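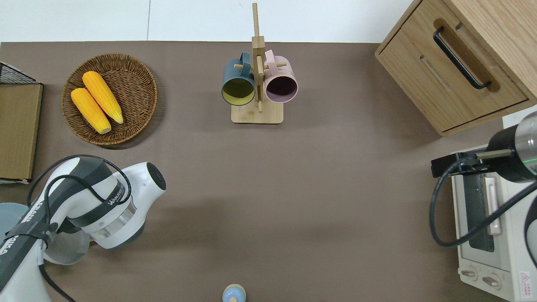 Gridola Mug Tree, light wood, square base

I didn't want a mug tree. I should say that up front, because most of the reviews I read before buying were written by people who had wanted one for years and were thrilled the second they opened the box. I have a shelf. Mugs go on a shelf. But the shelf over our counter came down in February (bad anchors, my fault) and I needed somewhere to put the mugs that wasn't the dish rack.

The Gridola is a plain thing: a tall post in the middle, a square flat base, short pegs out to the sides. It came in a long thin box with the post and base separate and one screw to join them. The screw went in crooked the first time. I backed it out, started over, and it went in straight, but the hole is softer now than I'd like, and I expect to be tightening it every few months. A wood plug or a metal insert would have cost them pennies.

The product page says the stand "keeps your counter clear." I have trouble with this. A mug tree sits on the counter. It takes up its own base plus the width of whatever you hang on it, and a hanging mug sticks out farther than you'd guess. I moved the bread basket twice to find a spot where I wasn't knocking a handle every time I reached for the toaster oven. If your counter is already crowded, this won't uncrowd it. You're trading shelf space for counter space, and the counter is the part you need for cooking.

Now the pegs. They're short. For a normal mug with a normal handle that's fine, and the mug drops over and stays put. I have two I use every day, a dark teal one with a mustard yellow inside and a pale pink one, and both hang without any fuss. My big soup mug has a thick handle with a narrow opening, and it goes on only if I force it, so it lives in the cupboard. Measure your handles before you buy, or at least look at them with some suspicion.

Balance is where I was ready to be rude. Hang one heavy mug on one side and nothing on the other and the whole stand rocks when you brush against it. It hasn't gone over yet, but I don't trust it, and I wouldn't put it near the edge with a cat in the house. Hang one on each side and it settles down a lot. The base could be an inch wider, or heavier, and this complaint would go away. My neighbor Ginette Marchal has the Roltix one, all metal, and you could back a truck into it. It's also ugly and it squeaks when you hang anything on it — so pick your poison.

The listing also claims the pegs were tested through 2000 hangs. Maybe so. I don't know who sat there and did that, or with what mug. Mine have no cracks after four months, and I'd expect that from any stick of wood.

On drying: mugs hung by the handle tip sideways, and water collects along the lower rim if you put them up straight from the sink. It then drips on the base. The finish has held up so far, but I've started giving the mugs a wipe first, and at that point I may as well put them away.

What I do like, since I'm supposed to be fair. It looks good. The pale wood goes with the oak drawer unit we already had, and a couple of colored mugs on it brighten up a brown table more than I expected. My son-in-law Thierry Ferrand, who never puts anything back, hangs his mug up when he visits. I can see which ones are clean. It wiped down fine after a coffee spill.

Would I buy it again? At full price, no. On sale, probably, if the shelf was still on the floor. Three stars out of five. I took one off for the screw hole and one for the light base, and I thought about another half for the word "clear."

Update: the shelf is back up. The mug tree is still on the counter. I haven't decided.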